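Chopsticks

Chopsticks are paired eating and cooking utensils of equal length, held in one hand and used to pick up, separate, stir and carry food. They are the main table utensil in China, Japan, Korea, Taiwan and Vietnam, and are used for certain dishes, chiefly noodles, in Thailand, Singapore, Malaysia and other parts of Southeast Asia. They are also common in Australian homes and restaurants, where they are sold in supermarkets, Asian grocers and homewares shops.

Contents
1 History
2 Names
3 Materials
4 Regional forms
5 Use
6 Etiquette
7 Storage and table setting
8 Cleaning and care
9 Disposable chopsticks
10 In Australia
11 See also

History

Chopsticks originated in China. The earliest surviving examples usually accepted as chopsticks are bronze sticks recovered from Shang dynasty sites, and these are generally thought to have been used for cooking, either to stir pots or to lift pieces of food from boiling liquid. Spoons remained the usual eating utensil for a long period afterwards, particularly for millet, which was commonly eaten as a porridge.

The shift to chopsticks at the table took place gradually and was well advanced by the Han dynasty. Historians have linked it to the spread of wheat noodles and dumplings, and to the practice of cutting food into small pieces before cooking, which shortened cooking times and saved fuel. Knives were then needed in the kitchen but seldom at the table.

From China the utensil spread to the Korean peninsula, Vietnam and Japan. In Japan early chopsticks had a ceremonial role, and some were made from a single piece of bamboo joined at the top like tweezers. Two separate sticks later became standard for everyday meals.

Names

The standard Mandarin word is kuaizi. An older word, zhu, survives in some southern Chinese languages, including Hokkien and Teochew. A common explanation holds that zhu was avoided by boatmen because it sounded like a word meaning "to stop", and that a word sounding like "quick" was taken up in its place.

In Japanese the word is hashi, and in Korean jeotgarak. The Vietnamese word is đũa. The English word "chopstick" is generally connected with the pidgin expression "chop chop", meaning quickly, and was in print by the late seventeenth century.

Materials

Bamboo and wood are the most widely used materials. Both are light, cheap and poor conductors of heat, and their slightly rough surface gives a good grip on slippery food. Wooden chopsticks may be left plain, oiled, or finished with lacquer. Lacquered pairs are often decorated at the handle end and left with a textured or grooved tip.

Metal chopsticks, now mostly stainless steel, are standard in Korea. They are durable and easy to sterilise but heavier and more slippery than wood. Silver was used in wealthy households, partly in the belief that it would change colour in contact with poison. Silver does tarnish in the presence of sulphur compounds, including those given off by eggs and garlic, but it does not react to many poisons.

Melamine and other plastics are common in cafeterias and casual restaurants. They withstand commercial dishwashers but are not suitable for cooking at high heat. Ivory, jade and bone were formerly used for luxury pairs, and the trade in ivory is now heavily restricted.

Regional forms

Chinese chopsticks are comparatively long and thick, with blunt tips. Many are square in section at the handle, which stops them rolling off the table, and round towards the tip. The length suits shared dishes placed in the centre of a large table.

Japanese chopsticks are shorter and taper to a fine point, useful for lifting bones from fish. They are sold in several lengths, and a household will often keep a separate pair for each person.

Korean chopsticks are of medium length, flat or rectangular in section, and usually laid beside a long-handled spoon as a set. Rice and soup are traditionally eaten with the spoon, and side dishes with the chopsticks.

Vietnamese chopsticks are long, in the Chinese manner, and traditionally of wood or bamboo. Extra-long chopsticks for cooking are found throughout the region, and are used for frying, turning noodles and beating eggs.

Use

The lower chopstick is kept still. It rests in the crook between the thumb and index finger and is supported by the ring finger. The upper chopstick is held much like a pencil, between the thumb, index and middle fingers, and moves against the lower one. The tips should be level with each other. Holding the sticks nearer the top gives a wider reach, while a lower grip is easier to control.

Rice is easiest to eat with chopsticks when it is a short- or medium-grained variety that clings together. In China, Japan and Vietnam the bowl is commonly lifted towards the mouth. In Korea it is normally left on the table. Children usually begin with short chopsticks, and training pairs joined at the top or fitted with finger loops are widely available.

Etiquette

Customs differ between countries and between families, but several are widely shared. Chopsticks should not be left standing upright in a bowl of rice, which resembles incense offered to the dead. They should not be used to point at people, to drum on bowls or to spear food. Passing food directly from one pair of chopsticks to another is avoided in Japan, where it recalls the handling of bones after a cremation.

Where dishes are shared, a separate serving pair may be provided. In Japan a diner without a serving pair may turn the chopsticks around and use the handle ends, although some people consider this untidy. When not in use, chopsticks are placed on a rest or laid together beside or across the bowl, depending on local habit.

Storage and table setting

In formal settings each pair is laid out individually, in Japan horizontally in front of the diner with the tips to the left, and in China and Korea vertically on the right. Ceramic, wooden or glass rests keep the tips off the table surface.

At informal meals, and in many noodle shops, chopsticks are kept together in a cup, jar or lidded box from which diners help themselves. Upright holders take up little room and are easily moved between the kitchen and the table.
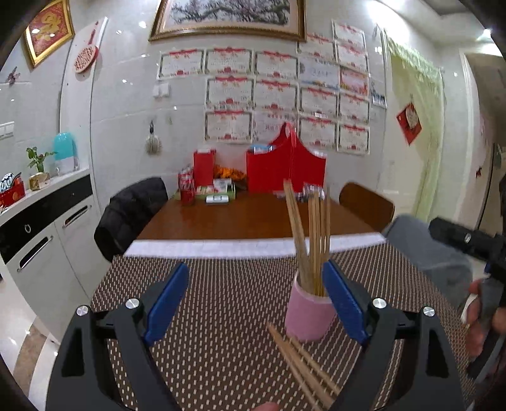 Wooden chopsticks in a pink cup on a woven placemat.

Kitchen holders intended for freshly washed chopsticks generally have holes or slots in the base so that water can drain. Drawer trays are an alternative for dry chopsticks, and travel cases are sold for people who carry their own pair to work or school.

Cleaning and care

Plain wood and bamboo should be washed by hand in warm soapy water, rinsed and dried thoroughly before being put away. Long soaking can cause swelling and splitting, and chopsticks stored damp may grow mould. Pairs that are cracked, warped, sticky or musty are usually discarded. Lacquered chopsticks are damaged by abrasive scourers and by most dishwashers. Stainless steel pairs can go in the dishwasher, preferably in a closed cutlery basket, as they may otherwise slip through the gaps.

Disposable chopsticks

Disposable chopsticks, known in Japan as waribashi, are made from inexpensive softwood or bamboo and often supplied in a paper sleeve. Many are left joined at one end and snapped apart by the diner. They came into wide use in Japanese restaurants and later spread with takeaway food.

Their environmental cost has been debated in several countries, with criticism directed at timber use, transport and waste. Responses have included taxes, charges for takeaway cutlery and a return to washable pairs in restaurants. Used disposable chopsticks can be composted if untreated, although they break down slowly unless chipped.

In Australia

Chopsticks were brought to the Australian colonies by Chinese migrants, many of whom arrived during the gold rushes of the 1850s. Later migration from Vietnam, Hong Kong, Malaysia, Korea and mainland China made them familiar well beyond Chinese restaurants. They are now a routine item in food courts, sushi shops and home kitchens, and are offered alongside a fork and spoon in many restaurants.

See also

Chopstick rest
Cutlery
Chinese spoon
Spork
Table manners

This page was last edited on May 16, 2022.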